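Progress report to the Colari Fund
Project: Spare parts for the shared workshop at Draditz
Prepared by: Hậu Mạc, project coordinator
Date: November 30, 2018

Dear Ms. Calvo,

I send you the second report on our project. It covers the time from September until now. The spending table goes to your office separately, as you asked after the first report.

1. What the project does

The workshop at Draditz has storage cabinets and work benches that were made by a company which does not exist any more. When a drawer guide or a bracket breaks, we cannot order a new one. With your support we draw these parts again, print them in plastic and put them into use. The drawings will be free for other workshops that own the same furniture.

2. Work done in this period

Brahim El Fassi has finished the drawings for nine parts. Five of them are printed and approved. The other four are drawn, but we want to change the position of the screw holes before we print them in quantity.

The most difficult part was the one we call the long guide. It joins a flat plate and a narrow bar in one piece. Our first version was printed in two pieces and glued, and the glue line opened after a short use. We now print it in one piece, and we made the ridge between the plate and the bar higher, so that the drawer does not slide off to the side. 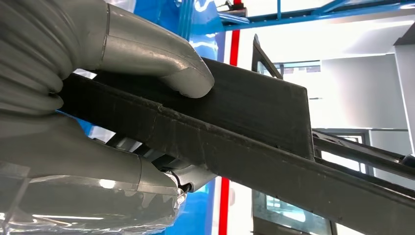

Long guide, dark gray, with the plate and the bar in one piece. The print layers show as fine lines on the surface.

The surface of the printed parts is a little rough. For the brackets this has no importance. For the guides it makes the drawer heavier to pull, and Abdelkrim Mahrous has tried sanding and also a thin coat of wax. Wax gives the better result and takes less time. We will write this in the instructions.

Until today we have printed some 178 pieces, including the test pieces. Ms. Calvo asked in her last letter about waste. The failed prints are kept in a separate box, and we look for a recycler who accepts this plastic in small amounts. We have not found one yet.

3. Problems and delays

The material from Nosano arrived three weeks late. During this time we could print only small brackets from the old stock. We are therefore behind the plan with the guides for the tall cabinets.

We also had one mistake of our own. The cabinets in the back room are slightly narrower than those in the main room, and we measured only the main room. The guides for the back room had to be drawn again. All cabinets are now measured and the list hangs on the wall next to the printer.

4. Next steps

We plan to finish the last four parts and to fit the guides in the tall cabinets. Berwyn Griffiths will edit the instructions in English, and after this we will publish them together with the drawings. We would like to have 100 guides in stock at the end of the project.

We do not ask for more money. We ask only if the final report can be sent one month later than agreed, and I would be thankful for your answer on this point.

With kind regards,
Hậu Mạc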